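Soup Packets and a Garden Rake
Posted by Ineke De Bruijn on Sunday, March 4, 2018

The yellow tray started as a place for mail. Then the soup mixes moved in, and the mail went back to the counter.

I buy the 家樂 packets whenever I'm in Trastmont. The hot and sour is my favorite – it gets me through a late shift. Guadalupe Rosales got me started on them, and she adds an egg to every pot.

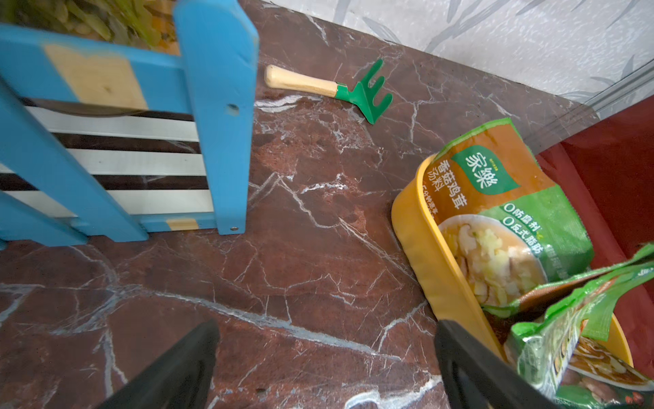
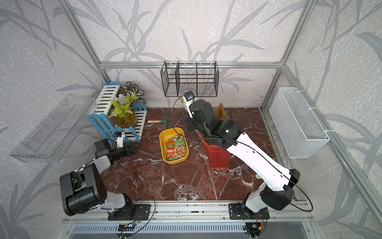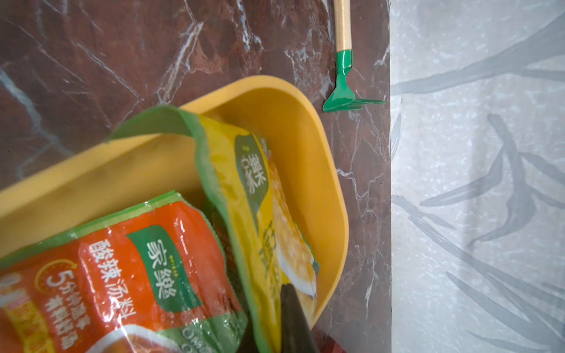

The yellow tray with the soup packets, and a garden tool beside it on the marble.

What's next

The garden tools need a hook of their own before April. I also want to sand and repaint the blue chair. I have 2 cans of paint left from the porch, and one may be too old to use. If the color is off, I'll do the whole chair over.

The soup stays in the tray for now.

18 comments | 600 shares
Back to top
© Ineke De Bruijn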